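Home | News | Features | People at Work | Archive | Contact

Filed under: Features, Automation on the Job

At Emley, the counter gets cleared in simulation first
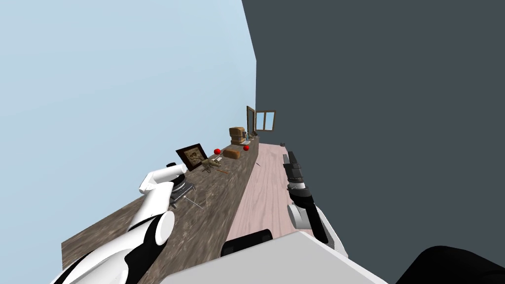

5 min read

November 9, 2020

Eustaquio Escobedo has worked the returns counter at Emley for long enough that he no longer looks at his hands. Items come in from customers, he picks each one up, decides what it is and what shape it is in, and puts it where it belongs. Emley handles household goods for several stores, so one box can hold a candle and the next a floor lamp in pieces.

Since last December, part of his week has been spent at a desk upstairs, where a two-armed robot does a version of the same job on a computer screen. The software comes from a small company called Trevow. In it there is a room with a long wooden counter, a pale blue wall on one side and a dark one on the other, and a changing set of things to pick up. One setup Escobedo worked with has a picture frame, two small red balls and a brown block laid out along the counter. The robot has white arms with black grippers, and he sees the room from the robot's position.

"The first time I saw it I thought it was a video game, and not a very good one," Escobedo said. "There's hardly anything in the room. Then they asked me which thing I would pick up first, and I had to think about it. I never had to say that out loud before."

That is most of what he does upstairs. He watches attempts, marks the ones that he would call acceptable, and writes a sentence or two about the rest. He has gone through 285 of them so far. At the start, his notes were short. "Wrong," he wrote on several. The people at Trevow asked him to say more.

"So I started writing it like I was training a new person. Don't grab a frame by the face. Don't reach over a thing that can roll. With a new person you say it once and they look at you like, of course. With this you have to say all of it."

I asked him whether he worried that he was training his own replacement. He said everybody asks him that, including his sister.

"I asked it too. I asked it in the first meeting, in front of everybody. The answer I got was that the counter would still need people but not the same number on every shift. I didn't love the answer. But it was an answer."

There are 34 people in the returns department. Under the plan they were shown, nobody is to be let go when the robot arrives, and jobs that open up when people leave may not be filled. Escobedo thinks the second half of that got less attention than it should have.

"People heard the first part and went back to work. I said, wait, read the rest. If two people retire, that's two people's work. Either the machine does it or we do it. I want to know which one before they retire, and I want it on paper."

He also had things to say about pay. The desk time was at first counted as training and paid at the base rate. He and one other worker on the project objected, and after 90 days it was moved up to the lead rate. He is plain about it.

"They wanted what I know. That's fine, I'm glad to tell them. It took me years to know it. So pay for it."

The part of the job he expects to hand over gladly is the reaching. The counter downstairs is deep, and things get pushed to the back. On a heavy day his shoulder hurts by lunch. He keeps count of the boxes on his line because the daily sheet asks for it, and his highest this year was 138 in one shift. Small, solid, ordinary things make up a lot of that, and he would be happy never to pick up another one.

"A ball, a block, fine, take it. What I don't want to give up is the part where you open the box and something's off. The weight is wrong, or it's been repacked by somebody who didn't buy it. You can't see that. I don't know how I'd write that down for them. I've tried."

A coworker, he said, is less patient with the project. She went upstairs twice and asked not to go again. She felt that scoring attempts on a screen was like being a supervisor with none of the authority, and she told the managers that. Escobedo does not think she is wrong. He likes the quiet up there, and the chair.

He has asked for one change to the simulated room. He would like more mess in it. The counter he works at has tape, packing paper and somebody's coffee on it, and he thinks a robot that learns on a neat counter will have a bad first day. Trevow has told him that more crowded setups are on the list.

The inventory system at Emley, Devadiga, will also have to be changed so that the robot can log an item and a person can overrule it. Escobedo has asked that the overrule button not require a manager's code.

"If I have to go find someone every time it calls a bowl a plate, I'll just do the whole box myself. Anybody would."

No date has been set for putting a real machine on the floor. When it comes, it will go at the end of the line, next to the door to the Mamis loading area, where there is space on both sides. Escobedo went down with a tape measure to check that a person could still get past with a cart. There was room for the cart, he said, but he wants the trash bins moved.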